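Um dedo de robô feito na oficina

Olá! Isto é rápido, porque a cola já está a secar e temos de voltar à bancada.

Estamos a construir uma garra. Uma garra é a mão do robô. A nossa chama-se Milari e nasceu na oficina partilhada Grosuvham, entre latas de parafusos e um rádio que só apanha uma estação.

Primeira pergunta: como é que um robô sabe onde está o tecido? Não sabe! Não tem pele. Tu tocas numa manta de olhos fechados e percebes logo que é manta. O robô só tem números. O motor faz força, a placa lê a força, e sai um número. A nossa placa vai do 0 ao 433. Ar = número baixinho. Mesa dura = número salta logo para cima. Tecido fofo = sobe devagar, devagarinho.

Tecido é difícil, por isso. É mole, foge, faz dobras. Um cubo de madeira fica quieto. Um pano nem por isso.
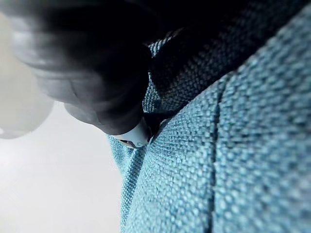 A ponta branca do dedo junto à dobra do tecido azul.

Vês as bolinhas do tecido? São fios em relevo, uma trama grossa. Bom para treinar: um dedo liso de mais escorrega, um dedo áspero de mais prende-se nos fios e puxa. E puxar fios dos outros é feio. E a costura, aquela linha mais escura? Ali o pano fica franzido, e para o robô é como um degrau pequenino.

Como se ensina? Assim, à pressa:

Descer o dedo devagar.
Ler o número.
Passou de 35? Parar.
Passou de 100? Subir JÁ, é força a mais.
Esperar um bocadinho e repetir. 20 vezes. Sim, vinte, é chato mas tem de ser.

O programa chama-se Flemard e cabe numa folha. Quase tudo são "se" e "então": se o número é grande, então pára. Tu fazes o mesmo quando a sopa queima, só que não escreves.

Para experimentar em casa, sem robô: venda nos olhos, uma colher na mão, e alguém põe coisas à tua frente. Toca só com a colher. Almofada? Livro? Laranja? É mais dificil do que parece.

Atenção: garras a sério apertam. Dedos longe quando o motor está ligado, e um adulto sempre ao pé do botão de desligar.

Em abril tratamos do pulso, com a caixa de rodas dentadas Ghumman. Tragam perguntas e uma meia velha.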